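Sunday, March 20, 2022

# Why We Stop Wearing Things: a wardrobe study from Edlow

Nisha Chauhan, textiles and society project

I started this project in my grandmother's spare room, where she keeps a cedar chest full of clothes that haven't been worn since before I was born and that she can still tell you the whole story of (the store, the price, who said what about the hem). My own closet is the opposite. I couldn't tell you where half of it came from, and I wanted to understand how that happened in two generations.

## What I did

I asked 12 households in Edlow to keep a laundry diary for eight weeks. Every time something went into the wash, it got a tick. By the end I had 1,617 ticks in my notebook, over a kitchen table's worth of paper, and I'm very grateful to everyone who let me come by and collect it, usually with cake.

## What the diaries showed

The same few favorites came up again and again, mostly plain things in dark colors. Bright clothes were washed much less often, and when I asked about them people got a little shy. "It's a vacation shirt," one father told me, though he'd bought it at the Solheim outlet on an ordinary weekday and had never taken it anywhere!

Fit mattered less than I expected. Care mattered more. Anything that had to be ironed or washed by hand drifted to the back of the closet and stayed there, and several people said they felt guilty each time they saw it. Folding came up a lot too. Clothes that ended up in a heap on a chair were often worn again straight from the heap, while the neatly folded ones waited in the drawer.

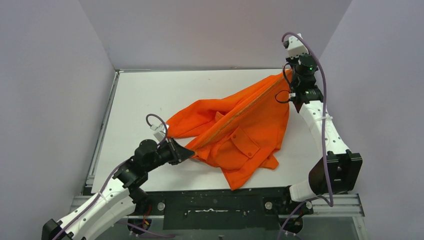 *Figure 1. An orange shirt, crumpled, on a white tabletop.*

## What I would do differently

I would start in a different season, as March is all sweaters here and the summer clothes hardly had a chance. I'd also like to include a few households in Skavstead, where there is a weekly clothing swap and people may think about their closets quite differently. My grandmother has asked for a copy of this report, and she'd like it printed large.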